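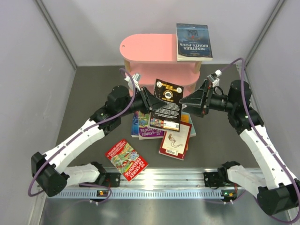

Ticket 1204
Subject: Catalog prints every spine label twice, second one upside down
Opened by: Guadalupe Quintero, Fistcombe branch
Assigned to: Anayeli Ponce
Priority: Low (changed to Medium by requester) (changed to Low) (changed to Medium)
Status: Closed, sort of

Quintero, 9:10 am
Since the November update to Gruvia, printing a spine label gives me two. The first is fine. The second is the same label, inverted, as if for patrons who browse hanging from the ceiling. I have restarted the printer, the computer and, after lunch yesterday, my whole attitude. Label roll is the usual one. Please advise.

Ponce, 9:42 am
Thanks for the detail. Can you check whether "Duplex" is ticked in the print dialog? I know label printers don't have two sides to print on. Gruvia doesn't know that.

Quintero, 9:55 am
There is no Duplex box. There is a box called "Companion output" which is grayed out and ticked. I can't untick it. I clicked it quite a few times.

Ponce, 10:20 am
That's the one. It's grayed out because it's inherited from the branch profile. Which profile are you on? Bottom left corner of the login screen, small type.

Quintero, 10:31 am
It says TURNER.

Ponce, 10:33 am
You're at Fistcombe.

Quintero, 10:34 am
I was when I parked.

Ponce, 11:15 am
OK. The update reset any profile whose name it couldn't read, and put those branches on whichever one was saved last. Turner runs the older printer that feeds from the back, so somebody over there set up a flipped companion label years ago and then presumably retired. I've moved you back to FISTCOMBE. Log out fully (don't just close the window) and try one label.

Quintero, 11:40 am
One label! Right way up. However, it now says ENGSTR?M on anything by Engström. We have a shelf and a half of Engström. He is the only author in this building who gets requests.

Ponce, 11:48 am
Did it do that before the update?

Quintero, 11:52 am
No. Before the update he had both his dots.

Ponce, 1:30 pm
Encoding. Your profile was restored from a backup that predates the character set change. Go to Settings, Output, Text, and pick the second entry that says "Unicode." The first entry that says "Unicode" is something else. I have asked the vendor what. They've opened a ticket.

Quintero, 1:58 pm
Done. Dots are back. Printed 7 to be sure and all of them are good. I still have 70 from this week with a question mark in the middle of the man's name. Can I reprint as a batch or do I do them by hand?

Ponce, 2:10 pm
Batch works. Reports, Labels, Reprint by date. Leave "Include companions" alone.

Quintero, 2:26 pm
I touched it before I read to the end of your message.

Ponce, 2:27 pm
How many?

Quintero, 2:29 pm
140. Half of them are facing Australia. I have scissors and a chair, leave it with me.

Ponce, 3:05 pm
Resolution: wrong branch profile after update, plus old text encoding in restored profile. Profile corrected, encoding set to Unicode (2). Turner should be checked for the same encoding problem. Closing.

Quintero, 3:12 pm
Reopening. The receipt printer says TURNER.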